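Robot helpers at home: the rules worth keeping and the ones to ignore
326 shares
8 comments

Every gadget that comes through the door now has a leaflet of "good practice" folded up inside it, and the leaflets are getting longer. I have a robot vacuum, a window cleaner that clings on by suction, and access to a workshop in Birkthorpe where people try out gripper tools on ordinary household jobs. I have read far too many safety sheets. Some of the advice is sound. A fair bit of it was plainly written by someone who has never had to tidy a spare room.

What follows is what I do and what I've stopped doing. If you have a proper industrial arm in your garage, go and read the actual machinery standards, and pay somebody to check your guarding. These tips are for small stuff on a kitchen table.

Be suspicious of the word "compliant"

My first window cleaner was an Ayala. The box said it was "fully compliant" and left it there. Compliant with what? I wrote and asked, and got back a PDF of the box.

A claim that means something names a standard, by number, and says which model it covers. The number should be on the rating plate or in the paperwork as well as on the sleeve. A mark on the charger tells you about the charger. It tells you nothing about what the thing does when it meets a cat, a curtain or a table edge.

Also beware of house badges. Pestodent put a little green tick on their kitchen range with "Home Ready" under it. I could find no test behind it anywhere. It's a sticker.

Find the stop before you find the start

The best rule of the lot, and usually buried on page nine. Before you run anything with a motor that can pinch or travel, find out how to stop it and then stop it, twice, once with your wrong hand. If the only stop is in a phone app, I'd send it back. Phones go flat, lock themselves and slide down the side of the sofa.

Pulling the plug is a fine stop on a mains machine provided you can reach the plug. Behind the fridge doesn't count. Battery ones need a real switch on the body.

Keep fingers out of the jaws

Yes, obviously. But the leaflets will tell you a soft-padded gripper is "safe for contact", and people read that as "put your hand in it". Padding spreads the squeeze a bit. The linkages behind the pads are still hard parts that close up against each other, and that's where you'll get nipped. Tie back hair, take off lanyards, and push up loose sleeves past the elbow.

If two people are working at one table, agree who says "closing" and stick to it. Feels daft for ten minutes and then you stop noticing.

Cables

Run them behind the tool and away from the moving side. Leave enough slack for the full reach and check it at the full reach, not with everything folded up in the middle. A bit of hook-and-loop tape does the job. The Pultness cable clips cost more than they should and mine snapped in the cold last December.

The clear table rule, and why I only half believe it

Nearly all the guidance says to start with a bare surface, and for a first go I'd agree. After that I think it does more harm than good. A tool that has only ever met one white block on a grey mat has been shown nothing about your house. Your house has patterned oilcloth and a phone somebody put down and a box with no lid.
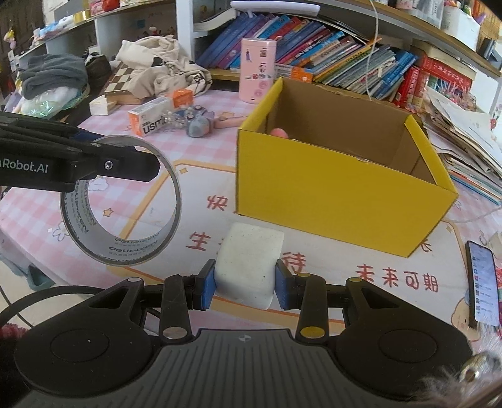
Which things to leave out

My own line goes like this:

- Fine to leave: boxes, tins, books, rolls of tape, soft toys, anything you'd let a toddler drop.
- Move back out of reach: phones, glasses, hot drinks, anything with a screen.
- Off the table entirely: knives, medicines, glass, open liquids, bags of small beads if there are children or pets about.
- A cloth is all right if it's pegged or weighted. A loose one can be dragged, and everything on it goes too.

Pick by the solid part

A roll of tape by its rim, a box by its wall and not a floppy flap, a mug by the body. Thin plastic packets are a nuisance whatever the brochure says. If a job needs three attempts by machine and one by hand, do it by hand.

Wipe the pads

Rubber pads pick up dust and grease. Damp cloth, drop of washing-up liquid, let them dry properly. Skip the branded wipes. Look at the screws while you're there and nip up any that have worked loose, with the power off.

On "average lifetime" figures

One leaflet promised me 2,771 cycles between services. Very exact. No mention of what a cycle was, what it was lifting or who did the counting. I ignore that sort of number and go by feel: if it's sloppy, noisy or slow to let go, it wants looking at.

Write one page of your own

Where the stop is, what stays off the table, who is allowed to use it. Tape it inside a cupboard door. Mine has outlasted 2 robot vacuums and I've changed it once, to add the cat.

Updated May 18, 2022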